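What a ribbon-cutting does not tell you

Every few months another packaging firm opens another plant, and I get the announcement. The wording barely changes. The site is always state of the art, the guests are always delighted, and the region is always described as a key market. I have read enough of these to wonder what they are for.

The latest came from Gralard, which makes blister film and tubing for medical use and has opened a factory outside Homora. According to the release, the building has 21 production lines, was finished in October and will employ 668 people "at full capacity". I would like to know when full capacity is expected. The release doesn't say, and when I wrote to ask, I was sent the release again.

My complaint is less with Gralard than with the trade press, my own corner of it included, which prints this stuff nearly word for word. A headcount at full capacity is a hope. A line that has been installed is a machine bolted to a floor, and in medical packaging it can be a very long way from there to a line that a customer has approved. Drug companies don't switch film suppliers because somebody gave them lunch and a tour. They want samples, stability data, an audit and then often another audit. A buyer who signs in the first year is either very brave or was promised something on price.

Look at Flivevau. Four years ago it opened its own plant with the same sort of fanfare, and I was one of the people who wrote it up kindly. Two of its clean rooms stood unused well into the following year, waiting on customer approvals that had been spoken of on the day as a formality. I don't recall a press release about that.
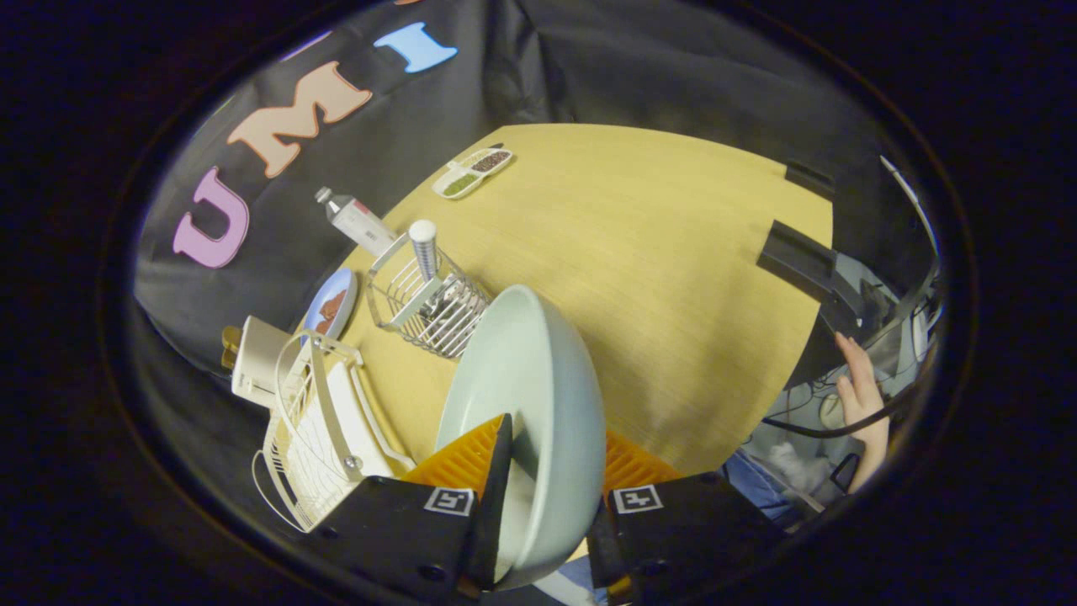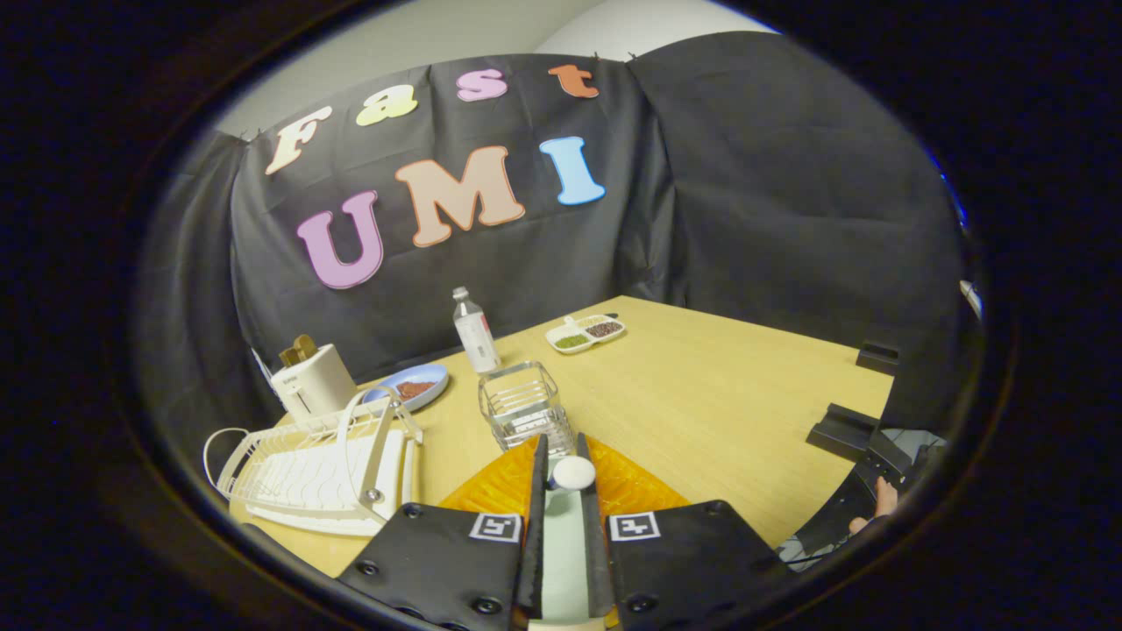 Letters on the black backdrop, toast in the toaster. 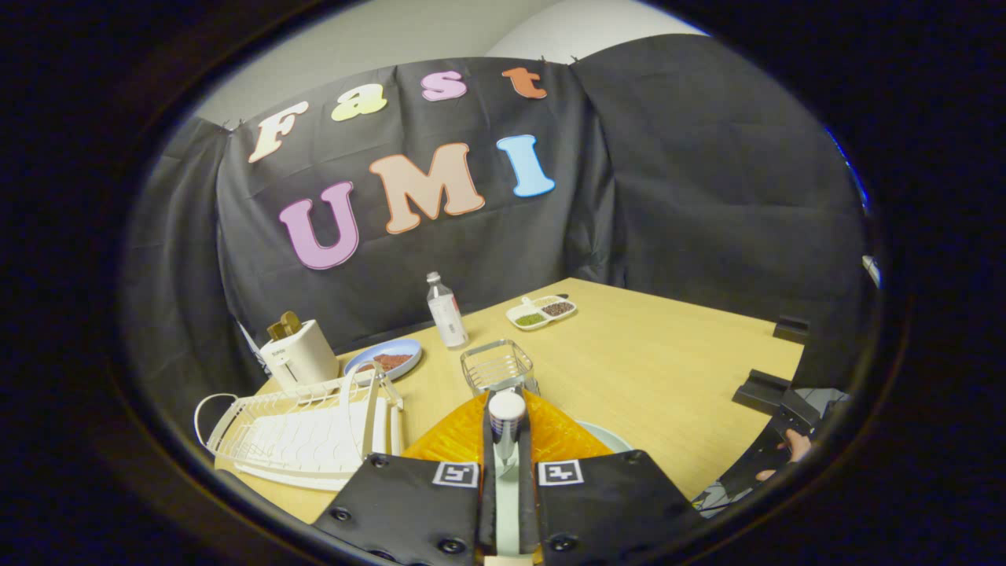

The usual defence is that openings are for staff and local officials, and that it's mean to pick at them. Fair enough, up to a point. People who have spent years getting a factory built are entitled to a speech and a slice of cake. But these announcements are also sent to investors and purchasing managers, and they are written to be believed.

I would settle for a few plain facts. How many lines are running today? How many customers have finished their approvals? Is the work new, or has it been moved from an older site that will be shut quietly next spring? That last one matters most to me. When Panganiban announced its "expansion", it took a reader's letter to point out that the firm was closing a smaller works at the same time, and that much of the equipment had simply been put on a ship.

Gralard may well do better. Its tubing has a decent name and the people I have dealt with there know their trade. I'd still hold off on the word "success" until somebody outside the company is willing to use it, preferably somebody who buys film by the tonne and has had a bad batch or two to complain about.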